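Game Room Walk-Through Checklist, Gadness House
Filled in by Ifeoma Lawal, July
Area: ground floor game room, pool table and seating

Hello again, everyone. I took my time with this one and it got long, so get yourself a coffee. As usual, each line has a mark (OK, FIX, or WATCH) and then my comments, which you're welcome to argue with. The last walk-through left 2 items open, and both are carried over to the end.

1. Walkway around the table clear
OK. You can get all the way round with a cue in your hand and never turn sideways, which we couldn't say in the spring when the folding chairs lived in there.

2. Floor sound, no lifted blocks
WATCH. The parquet is lovely and I'm so glad we kept it, but one block by the window rocks a little under my heel. I put a dab of chalk on it so it can be found again.

3. Table steady
OK. I leaned on each corner with my full weight (no jokes, please) and it stayed put. The leveling shims from Pekus have held up nicely.

4. Felt free of tears and loose seams
OK. Some wear where people break from, and a bit of fuzz by one of the side pockets. Please clear the playing surface before you brush it, and go in one direction only.
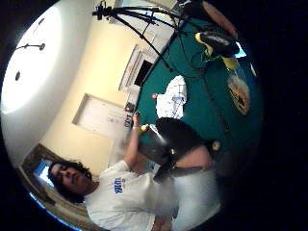 5. Loose items off the playing surface
FIX. Small things have a way of ending up on the felt, and I'm as guilty as anyone, having once left my reading glasses in there overnight. The balls belong in the tray when no one is playing. A ball on the floor is how my aunt hurt her ankle, so I do go on about this one.

6. Cables kept off the rail and out of the walkway
FIX. Anything that plugs in should run along the wall side and be taped down at the crossing. The Lumenta tape comes off the wood cleanly if you peel it slowly. The gray roll in the drawer does not, so let's use that up somewhere else.

7. Spray bottles capped and put away
FIX. Caps on, labels facing out, back on the high shelf after use. Nothing gets sprayed straight onto the felt, even if it says fabric on the label. Spray the cloth, then wipe the rail.

8. Cloths and towels hung up
FIX. Hooks are behind the door. A damp towel left on the felt overnight can leave a mark, and the quote from Cernalari for a new cloth was $700 before fitting, so a hook is a bargain.

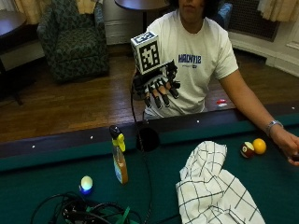 Items 5 to 8: far rail and middle pocket, with spray bottle, towel, cables and two balls on the felt.

9. Pockets secure
OK. I put a hand in all of them and tugged. Nothing gave, though I did find a peppermint.

10. Upholstered armchair stable, fabric sound
OK. The green patterned one against the wall is still the best seat in the house. Feet are tight and there's no wobble.

11. Side table
WATCH. One leg needs a quarter turn now and then. I gave it one.

12. Door opens fully, latch catches
OK. Much better after the oil.

Carried over: the light switch plate still has a loose screw, and the cue rack still needs its second bracket (part 158 in the Pekus catalog, if anybody is ordering). Allow 16 minutes for the bracket, and have someone hold the rack for you while you do it.

Signed, I. Lawal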